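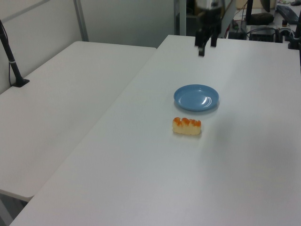 August, open day, arm bench. Writing this up between groups so excuse the state of it.

Doors 9 am. Came in early to warm the arm up and run the home routine. Faulted on first go, e-stop still in from last night. Released, reset, fine after that. Put a note on the pendant. We do this every single time.

Task for the visitors is pick and place, toy food onto the blue plate. Using the orange-topped block as the main item because kids can see it from the back of the group and the fingers get a decent hold on the spongy body. Had planned on the Dilside parts tray but that demo is dull to watch and the small washers roll off. Tray stays in the cupboard.

Settings, for whoever takes the afternoon:
speed limit 300 mm/s, leave it there when there's anyone at the bench
grip force 2 on the slider. Higher leaves dents in the block
program is Fleridden 3184, NOT the one under it in the list, which has the old table height
approach from behind the plate, straight down, open before you lift away

First group was a school lot, mostly grade fives. Good questions. One wanted to know if it knows what it's picking up. Said no, it gets a position and an orientation and goes there, the name of the thing doesn't matter to it. Should have a better answer ready for next year. Another asked if it ever gets bored. Let the teacher take that one.

Block on its side is the hard case. Upright it went every time. On its side the pose estimate sometimes comes back flipped end for end, doesn't matter for the grasp but the wrist takes the long way round and it looks broken. Visitors loved it, I didn't. Think it's the symmetric model in the Kopecký matcher. To check: can we just limit the wrist to the short rotation and ignore the sign?

Highlight off the inside of the plate is also a nuisance. Tried moving the plate left a bit, better. Tried killing one bank of lights, better again but then the room looks shut and people walked past the door. Lights back on. Matte plate for next time, any colour except white or we lose it on the table.

Two people from Camitz came through before lunch. Wanted cycle times. Told them we run slow for the public and they should come back on a normal day. They were more interested in the fingers then the arm, asked about swapping tips. Showed them the spare set. Need to email them the drawing, the current one, with the fixed hole spacing.

Cables at the back want tidying before anyone leans in for a closer look. Moved the tape line on the floor out a step, kids had their elbows on the table.

Dropped block once, late morning, on the lift. Fingers hadn't closed fully, my fault, I'd clicked through the wait. Put the wait back in and locked it. Don't unlock it.

Afternoon: same program. Sweep the tabletop between groups, there's cookie crumbs already and the segmentation picks them up as objcts.

Still to do: email Camitz, wrist limit, find sign for door.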